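Old office computers in Fistitz get a second working life

The town of Fistitz will give used desktop computers to families and small clubs again this winter. The repair workshop Kultulis began in January to collect machines from offices which change their equipment. Until now it has received 217 computers, and 90 of them are already in use in private homes.

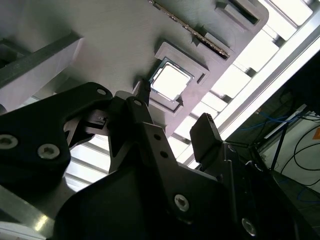 Demand is bigger than the workshop expected. Heike Fröhlich, who leads Kultulis, says that many parents ask for a computer with a real keyboard, as homework on a telephone is tiring for the eyes. Most of the donated machines need only small repairs. Some need a different processor, and then the square silver part must come out of one machine and go into another, and it can rest in a gray tray in between. Such work takes patience, and the workshop accepts it only in the mornings, when the big table by the window is free.
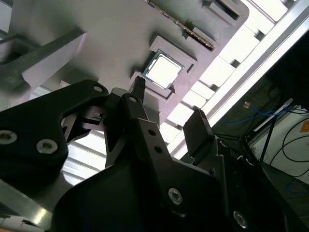
Money for the project comes from the town and from the office supplier Janssen, which pays nearly 3,000 euros a year for spare parts. The largest share goes to hard disks and power supplies. Processors are seldom bought new. A chip with its pale metal lid and thin green border often stays good much longer than the fan or the disk beside it, and Kultulis keeps the good ones for later repairs. Memory is treated in the same way. What cannot be used goes to the recycling yard on Mill Road, where metal and boards are separated.

The waiting list is open to all residents of Fistitz. Families with children in school come first, then pensioners, then clubs. The price is low and covers the cleaning and a new power cable. Persons who cannot pay it may speak with the town office in confidence.
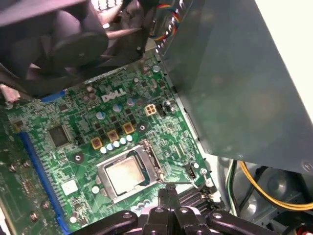 Tanveer Niazi wrote to our newspaper that the idea is good but the waiting time is too long. His daughter needed a computer for a school course, and the course was already finished when the letter from the workshop came. He would like the town to keep a few machines ready for such cases. Fröhlich answered that she will discuss this with the schools before summer.

A second collection point will open at the building of the company Clutel, near the train station. Donors should remove their private files before they bring a computer. If they do not know how, the workshop can erase the disk and give them a written note about it.
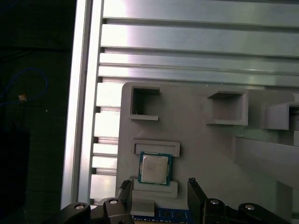
Fistitz Town News, Issue 2, page 2

The collection point at Clutel will accept desktop computers, screens and keyboards. Printers are not accepted, and neither are televisions. Questions can be sent to Henrike Kramer at the town office, who also keeps the waiting list.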